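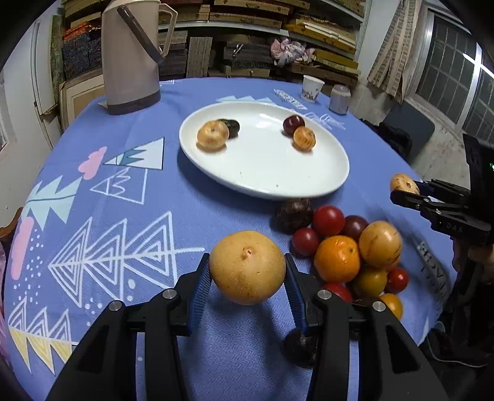
Mixed fruit on one serving plate: what may be kept together?

Posted by Cletmont Residents' Kitchen

Our dining room offers fresh fruit from October onwards, served on a large white oval plate at a round table. The selection normally includes pears, plums, passion fruit, tangerines and cherry tomatoes. Residents have reported that the plums become soft before the other items have been eaten. We should be grateful for advice on whether the fruit may remain together overnight, and whether the tomatoes ought to be served separately. The room is not heated after 9 p.m.

Pendo Okoth

Ripe pears, plums and passion fruit give off ethylene, a gas which hastens ripening in fruit kept close by. It is therefore advisable to arrange the plate shortly before service and to return whatever remains to separate bowls afterwards. Ripe plums may be refrigerated overnight and brought out an hour before they are required. Tangerines are little affected and may stay where they are. Tomatoes keep their flavour best at room temperature, though not beside the pears.

A passion fruit with wrinkled skin should not be discarded on that account. Wrinkling is usually a sign of ripeness – the fruit should still feel heavy for its size.

Fruit should be placed on the plate in a single layer with space between the pieces. At Bosau we set out no more than 900 g at a time and replenish as necessary.

Voltine

Wash everything first and dry it. We keep ours in the fridge and have had no complaints.

Sin

I would agree with the first reply, except as regards firm pears. These may be left out with the ripe fruit for a day or two if they are wanted sooner. Press gently beside the stalk to test them. Any piece with broken skin should be removed at once, and a washable tablecloth is recommended, as plum juice stains.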